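Search the help site
Search all questions
Home Questions Topics Garden & House Ask Log in

Cleaning hard water scale out of a narrow-necked vase

Last updated 14 September 2023

I have a tall glass vase with a neck too narrow to get my hand into. We are on well water outside Tondudville and it is very hard. Over the winter I kept branches in the vase and let the water drop down several times before topping it up, so now there are white rings on the inside and a cloudy band near the bottom. Below that there is a greenish film in the corner where the wall meets the base.

I have tried dish soap and hot water, a bottle brush (it reaches the bottom but bends before it puts any pressure on the sides), and a run through the dishwasher, which made the cloudiness worse if anything. The vase came from the Grovwood store and has no care label. Is there a way to get it clear again, or is the glass ruined? I would also like to know if I should do something different with a ceramic one I have.

3 answers

Answer 1 (accepted)

The rings are mineral scale and soap does nothing to scale. You need an acid. Plain white vinegar is fine.

Rinse the vase out first and get rid of any loose film. Fill it with undiluted vinegar to just above the highest ring. If that takes too much vinegar, use 200 ml and lay the vase on its side in the sink, wedged with a towel, and turn it a little every hour or so. Filling it is easier. Leave it overnight.

In the morning pour out half the vinegar, drop in a small handful of uncooked rice, cover the top with your palm and swirl. Swirl, do not shake hard. The rice gets into the corner at the base where the brush will not go. Pour it all through a strainer so the rice does not end up in the drain, then rinse until you can't smell vinegar.

Heavy scale may need a second night. I had one that took 3 rounds after it sat in a garage from February on with water in it. If the rings are gone and the glass is still cloudy when it is dry, that is etching. Dishwashers do it, and it does not come off. You can tell the two apart by wetting the inside. Both disappear when wet, but scale feels rough to a fingertip or the end of a wooden spoon and etching usually feels smooth.

Do not mix the vinegar with bleach, and rinse well between if you use one after the other for the green film.

Answer 2

Denture tablets. Warm water, 2 tablets, leave it a few hours. I use the Jakico ones but any will do. Works on thermoses too.

Answer 3

Vinegar is right for the glass. For the ceramic one it depends on the glaze. A fully glazed vase can take a short soak, an hour at most, and then a good rinse. If the inside is bare clay, or the glaze has fine cracks in it, skip the acid and use a baking soda paste on a long brush. Painted or printed lettering on the outside can lift, so keep the vinegar on the inside and wipe up drips as they happen.

Vases that only hold artificial flowers don't get scale, but they do get dust packed down in the neck. Take the stems out together, keep them in order on a towel, and wash the vase with plain soapy water. Let it dry completely before the stems go back. Cloth petals and paper-wrapped wire both suffer if there is water sitting in the bottom.

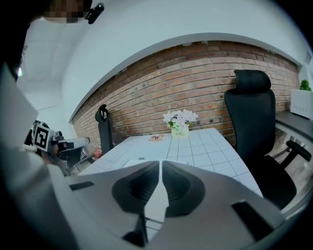 How do you dry the inside when a towel won't reach?
Stand it upside down on a dish rack for an hour to drain, then turn it upright somewhere warm with the mouth open. A strip of paper towel pushed down to the base with a chopstick will take up the last of the water.

To keep the scale from coming back, change the water completely every few days and don't just top it up. Each top-up adds more minerals and none of them leave when the water evaporates. If you have a softener or a filter jug, use that water.

I would not use steel wool on any of these, and I would not use sand. Both leave scratches, and scratches hold the next lot of scale.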